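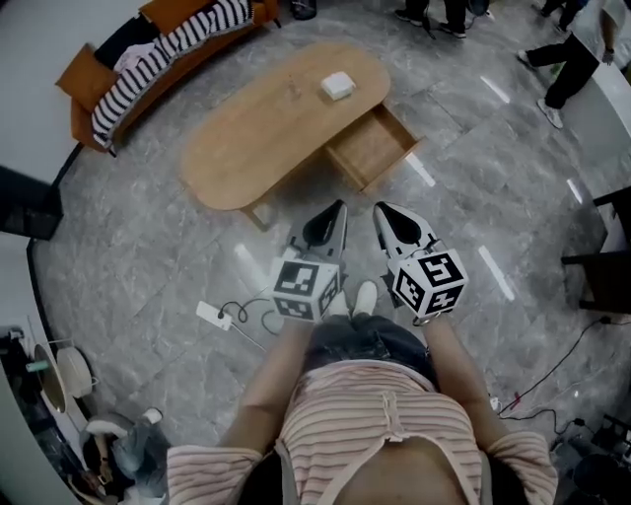 How do I get a wooden coffee table drawer to stop sticking?

Take the drawer all the way out, vacuum the opening, and rub a plain white candle along every edge where wood slides on wood. Put it back and work it in and out a few times. If it still grabs, do the bottom edges again before you even think about sandpaper.

Coffee table care, drawer and all
By Kinga Vida

I love a coffee table with a drawer. I also ignored the drawer in mine for an embarrassingly long time (it's a Domel, the Jakab model, bought secondhand when we moved to Brosudton), and by February it took two hands and a knee to get it open. So now I do the whole table in one go a couple of times a year, and these are the things I've settled on.

Start with the drawer

Empty it onto a towel. Don't sort yet! Just get everything out and shake the crumbs into the trash. I use the small brush on the vacuum for the corners, then a barely damp cloth, then I stand the drawer on its side with the bottom facing the fan until it feels dry to my hand.

Unfinished wood inside a drawer holds on to smells. A shallow dish of baking soda left in there overnight does a nice job on old-candle smell. It did nothing for the time I left a banana in mine — that took a light sanding.

Look at the runners while you're down there. Shiny spots show you where the wood is rubbing, and those are the spots for the candle. Skip cooking oil. I tried it once and it went gummy and caught every bit of dog hair in the house.

A humid week will make a good drawer stick, so wait for dry weather before sanding anything. I took too much off one side of an old nightstand in the summer and it rattled all winter.

Light wood tops

Pale, honey-colored tops hide dust beautifully and show hand marks like crazy. For everyday smudges I use warm water with one drop of dish soap, on a cloth I've wrung out as hard as I can. Wipe with the grain, go right out over the rim, and dry it straight away with a second cloth. The rim is where the stickiness lives, because everybody grabs it standing up.

White rings are worth trying with a hair dryer on low, kept moving, before you buy anything. Dark rings have gone deeper and I've never had any luck with those short of refinishing.

If you do sand and re-oil a bare spot, finish with 2000 grit. It feels silly fine, and the next coat goes on so much smoother. Test your oil on the underside first!
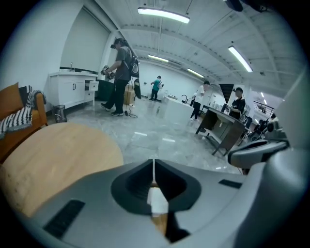 Smudges on a light wood tabletop, with a striped blanket over the orange armchair beyond it.

While you're at it, the blankets

Throws with a fringe shed onto everything near them, so I shake mine outside before I wipe the table, never after. In the wash, I fold the fringe in toward the middle and pin it loosely inside a pillowcase, cold water, gentle cycle. Black and white stripes get a color catcher sheet the first few times. Dry flat if you can, and comb the fringe with your fingers while it's still damp.

Putting things back

One small box on top, for the remote and lip balm. Everything else has to fit in the drawer with room for my hand to move around. I cut an old shoebox down to make a divider and it has lasted 6 years. Pens on the left, coasters at the front where people might use them.

If your table wobbles after all this, check the legs before you go folding up cardboard. Mine just needed one bolt snugged up.

Next time I'm doing the sofa arms, so send me your best trick for chair dust.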